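Gripper week at Avcombe: the yellow fingers are winning so far
2023-09-20

I spent most of yesterday in the Avcombe workshop watching robot arms pick things up, put them down and pick them up again, and I had a much better time than that makes it sound!

The team there is comparing two sets of fingers before they commit to one for the November build. One is the flat aluminum pair they've used for ages, which they call Tavitz. The other is Nemis, a chunky printed design in bright yellow with black rubber pads on the inside, and it's the one everybody wanted to show me. Heike Nolte drew it up over the summer. She printed 16 versions before she got a lattice she liked – the early ones were too stiff, she says, and a couple snapped on a coffee mug.

The plan is 1,000 grasps per finger set, split across hard stuff (cups, boxes, a stapler) and soft stuff, and soft stuff is where it gets interesting. Tomás Teixeira runs the arms and he told me cloth is what ruins his afternoons. A box stays a box. A bag changes shape the second you touch it, and the straps go wherever they like.

They're also arguing about cameras, by the way. Yurani Huamán wants a small one at the wrist of each arm and would happily drop the overhead view. Tomás isn't sold, mostly on account of the blur when an arm speeds up.
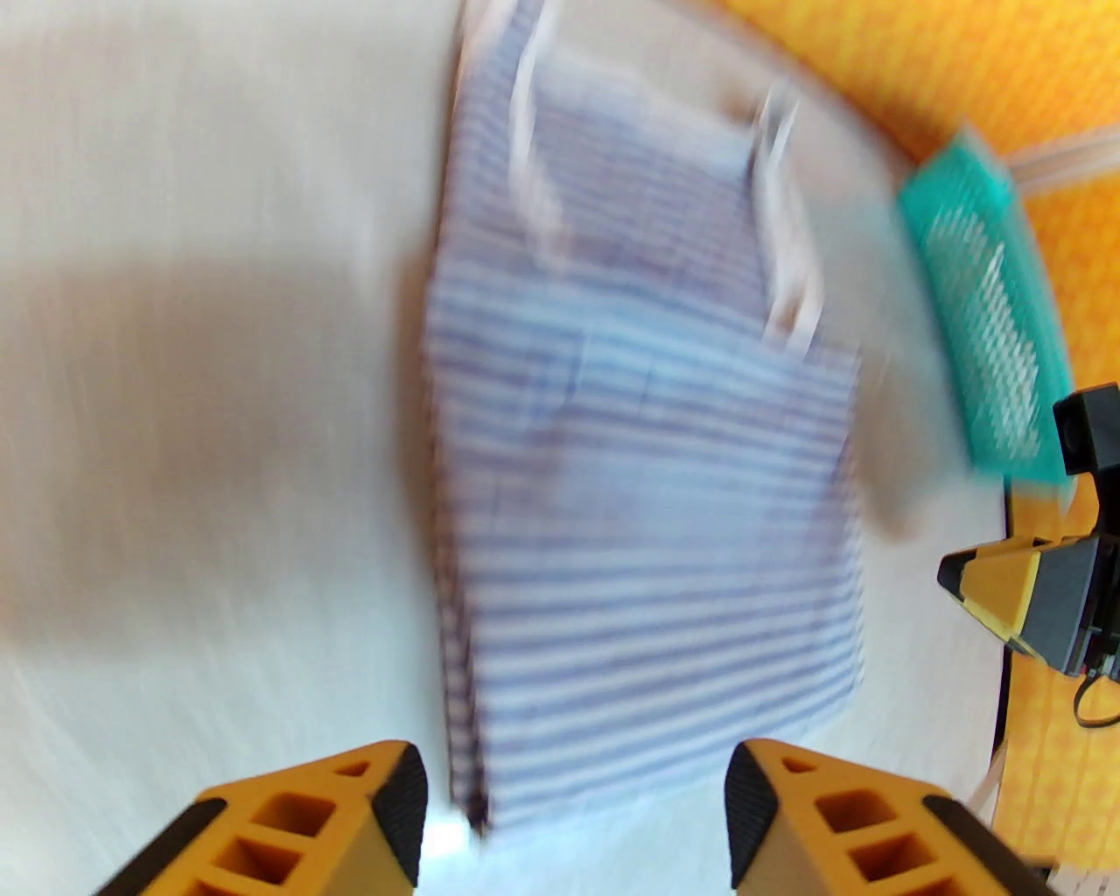
Yurani's answer is that she can slow the wrist down by 10 percent near the object and get most of the detail back. They'll try it next week with both finger sets, so I guess we'll find out. My own money is on the wrist cameras, but I've been wrong about this shop before (I thought suction cups would stick around, ha).

Cost may settle the finger question anyway. Catarina Morais, who handles the budget, has $2,110 left for grippers this year, and a printed pair is a lot cheaper to replace than a machined one. Full numbers are due in November and I'll post them when I get them.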